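4.2 Biofilm counts from the Temstead well

I'll admit I went into this part of the study expecting very little. The Temstead well had been sitting quiet for years, and when Marama Goodwin and I pulled our first water samples in July, they looked as clear as anything from a kitchen tap. Then we plated them on low-iron agar – and wow, did things grow! We ended up with 151 isolates, most of them slimy little colonies that loved the cold room and sulked at body temperature.

We spread 50 microliters on each plate and kept everything in the dark for 2 weeks. (I tried one batch on the bench by the window. Don't bother.) The Clatano strain, which we'd used as our control all along, grew slower than the well isolates until we added iron, and then it caught right up. 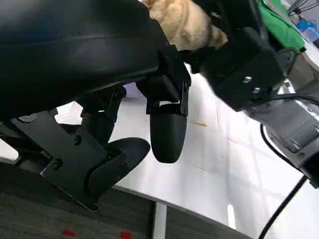

Figure 3. Black gripper fingers beneath a curved black surface.

So why would well bacteria do better without added iron? Our best guess is that they make more siderophores, the small molecules that grab iron from their surroundings, and the dye assay in Section 4.3 points the same way. I'd still like to see it repeated with deeper water before I bet my lunch on it.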